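The Paper Trail After a Death

When a resident of Istcombe dies, the family usually deals with the funeral home first and the county last. The order makes sense to them, but it slows down the records office. A death certificate in Istcombe passes through four hands before a certified copy can be issued, and a mistake made at the first desk is hard to correct at the fourth.

Sze-wing Au has run the vital records counter for 11 years. Her office registered 1,227 deaths last year. Of those, 325 came back for amendment, most often over a middle name, a former surname or the spelling of a parent's birthplace.

"The informant is grieving and filling in a form from memory," Au says. "They give us the name everyone used. The bank wants the name on the passport."

An amendment takes two supporting documents, one of them issued at least five years before the death. A marriage license will do. A family Bible will not, though the office accepted them until the rules were rewritten.
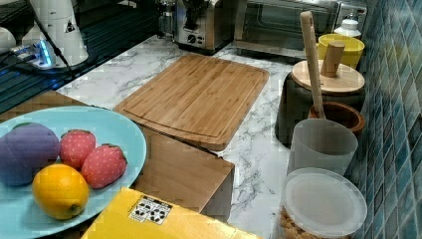
Newspaper notices follow a separate track. They have no legal standing, and the county does not check them. Genealogists rely on them anyway. Tarek Naciri, who indexes notices for the Nusevside library, has entered about 4,000 into a searchable file. He records maiden names, places of burial and the names of survivors in separate fields, and he leaves conflicts as printed. Where a notice and a certificate disagree on a birth year, both years go in, each with its source.

The library's older cards were typed under married names only, which hid many women from a search by birth family. Kai-wen Chuang began re-keying them in March and expects to reach the letter M by fall.

For families, Au recommends ordering more certified copies than seem necessary. Pension plans, insurers and title companies each tend to want an original with a raised seal, and some do not return it. Copies ordered with the first filing are issued together. Later requests go to the back of the queue, behind amendments.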